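Textile Care at Santhorpe: A Conversation with Jaanus Ķēniņš

The Santhorpe residence houses 154 people and operates a single laundry on its ground floor. Jaanus Ķēniņš has supervised the service for three years. He received us on a Thursday morning, before the second collection of the day.

Mr. Ķēniņš explained that washing takes up little of his attention. "The machines look after themselves," he said. "The work is in the folding and in returning each article to the right room." In February the laundry handled over 565 bags, a figure he attributes to the sports program as much as to bed linen.

Articles are washed at 60 degrees only when the label permits it. Sportswear is kept apart from household pieces until it reaches the table, where it is opened out, smoothed and checked for damage.
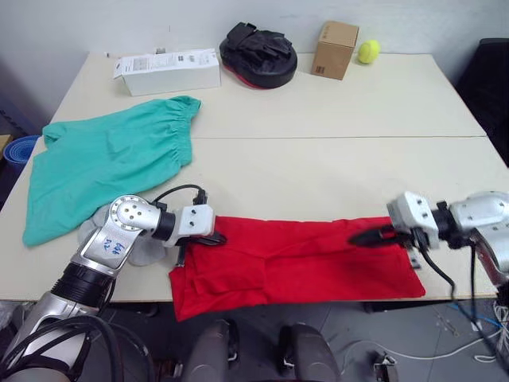

A red cloth laid flat for folding, with a teal-green garment to the left.

Asked what makes a good folding surface, Mr. Ķēniņš spoke in favor of two tabletops placed together. "One is too narrow for a large towel," he said. "I would accept a seam -- you learn to work across it." He prefers white, on which a stain or a loose thread is easily noticed.

Waistbands receive particular care. Elastic that has been gathered should be pulled straight by hand before the legs are brought together, he noted, and shorts should be folded once only. New staff practice on plain cloths for their first week.

The residence is now considering a shelving system from Mets for finished bundles. Mr. Ķēniņš has asked for open shelves with room labels at eye level, and he expects a reply before the next order of linen is placed.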